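Handen Eye Clinic opens dry eye service at Janaswood

Mar 1, 2026

Handen, the independent eye care group, has opened a dedicated dry eye service at its Janaswood clinic. Appointments are available to adults and to children over the age of 10, and a referral from a GP is not needed.

The service was set up after a trial in February, during which 132 patients were assessed at the clinic. Of these, 46 were given a treatment plan to follow at home and asked to return for a second check. The remainder were given general advice or referred back to their usual optometrist.

Dry eye happens when the eyes do not make enough tears, or when the tears dry up too quickly. Common signs are stinging, a gritty feeling, redness and blurred sight that clears after blinking. Some people find that their eyes water more than usual. It is more common with age, and can be made worse by contact lenses, long hours at a screen, central heating and some medicines.

A first appointment covers the patient's general health, the medicines they take and the places where they live and work. The optometrist then looks at the eyelids and the front of the eye under a microscope. A small amount of yellow dye is placed on the eye to show how long the tear film lasts before it breaks up. The dye washes out in a short time and the test is not painful. Contact lenses should be taken out before the visit, and patients should bring their glasses with them.

"Many people put up with sore eyes for years and buy one bottle of drops after another," said Thịnh Lương, lead optometrist at Janaswood. "We want to find out which type of dry eye they have first. The drops that suit one type may do very little for another."

Treatment depends on what is found. It may include warm compresses, cleaning of the eyelids, preservative-free drops or a change in contact lens type. Patients are also given a printed sheet on small changes at home, such as moving a desk away from a radiator, taking regular breaks from the screen and keeping steam and hot air from the kitchen away from the face.
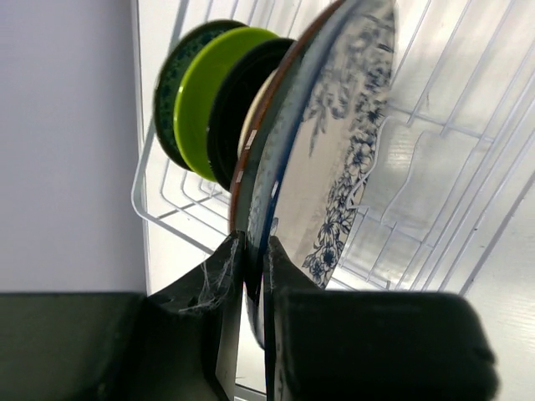

Xuân Ngô, a patient in the February trial, said she had blamed her sore eyes on tiredness and had not thought of asking an optometrist. She now uses a warm compress each evening and said that reading at night had become easier, although she still needs drops on windy days.

The clinic has taken on a second optometrist, Hòa Phùng, to run the service alongside Mr Lương. Evening appointments will be added if there is enough demand.

Anyone with sudden loss of sight, severe eye pain, marked sensitivity to light or an injury to the eye should seek urgent medical help and should not wait for a dry eye appointment.

Appointments can be booked at the Janaswood reception desk or through the Handen website. Patients who already attend the clinic for routine eye tests can ask for both visits to be arranged on the same day.

About Handen
Handen provides eye tests, contact lens fitting and glasses. The Janaswood clinic has 705 registered patients.

Press contact
Rafferty Haverford, Handen press office, Janaswood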